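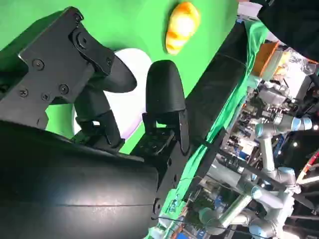 Girkwood to Test Low-Mow Turf Mix on Public Verges

The town of Girkwood will replace the grass on 25 roadside verges with a slow-growing fescue blend this fall, under a trial approved by the public works department. The blend, sold as Nomow, is intended to cut the number of mowing passes each verge needs in a season from 14 to 4.

The work will be carried out by Nordin, the contractor that already holds the town's grounds maintenance agreement. No extra staff will be hired. Seed and soil preparation will be paid for out of the existing roads budget, according to the notice posted by the department.

Girkwood's verges are currently seeded with a perennial ryegrass and bluegrass mix that was chosen for quick cover after the drainage works on the east side of town. The mix germinates fast and tolerates salt spray, but it grows quickly from April through June and has to be cut every 10 to 12 days in that period to stay under the height limit at intersections. The limit is 6 inches within the sight triangle of any junction and 9 inches elsewhere.

The fescue blend contains hard fescue, sheep fescue and a smaller share of strong creeping red fescue. All three are fine-leaved species that put on height slowly and do best in poor, well-drained soil. They do not need feeding once established. Hard fescue makes up the largest part of the mix by weight.

"The weak point is establishment," said Halyna Boiko, who manages grounds contracts for the town. "Fine fescue takes two to three weeks to come up and most of a year to close. Until then you have bare ground between the plants, and annual weeds will take it."

To limit weed growth, the existing turf will be killed and left in place, and the new seed will be drilled through it. Stripping the sod was considered and ruled out on cost. It would also have exposed the verge edges to washout during heavy rain, particularly along Mill Road, where the slope toward the ditch is steepest.

Seeding is scheduled to begin in September and finish before the first hard frost. Verges seeded after the middle of October will be held over and done the following March if soil temperatures allow. Drivers should expect single-lane closures between 9:30 a.m. and 3 p.m. while the drilling equipment is on the road. Sidewalks will stay open.

The sites were selected by Prasetyo Sitompul, a soil technician who took core samples from verges across the town last winter. Sites with standing water were excluded, as were those where the compacted layer lay less than 4 inches below the surface. Fine fescues do poorly in both conditions. The remaining sites were sorted by sun exposure, and the final list includes full-sun, part-shade and full-shade verges.

Sitompul said that road salt is the main unknown. Strong creeping red fescue has moderate salt tolerance, while hard and sheep fescue vary a good deal between cultivars. Salt levels will be measured at 1 foot and 4 feet from the curb in early spring, and the readings will be set against ground cover at the same points.

Each verge will be mowed once in late May, twice over the summer and once in October. The cutting height will be raised from 2.5 inches to 4 inches. Nordin's mowers can be set to the new height without changes to the decks, but the crews will need separate route sheets for the trial sites. The sight triangles at junctions will be checked monthly and trimmed by hand if growth passes the limit.

Some residents have asked whether the taller grass will attract ticks. Boiko said the verges are narrow, bordered by pavement on at least one side, and will be kept well below the height of an unmown field. Residents who maintain the strip in front of their own property may continue to do so, but are asked not to fertilize it or cut it below 4 inches during the trial.

Hortensia Benítez, whose house faces one of the Mill Road sites, said she had no objection to the change but wanted the town to keep the edges neat. "If the edge is cut, people will read it as grass that is looked after," she said. The work plan provides for a mechanical edging pass each spring.

The seeding rate has been set at 6 pounds per 1,000 square feet, slightly above the rate on the supplier's label, to allow for losses to birds and runoff. A slice seeder will be used on the level sites. Slopes steeper than one in three will be seeded by hand and covered with a straw blanket pinned at 3-foot intervals.

The trial will run for two full growing seasons. Ground cover will be scored in June and September of each year, and a verge that falls below 70 percent cover at the end of the second season will be returned to the standard mix.

A list of the affected streets is available at the public works counter. Notices will be delivered to adjoining addresses two weeks before work starts on each street, and vehicles parked on or against the verge will need to be moved by 9 a.m. on the date given.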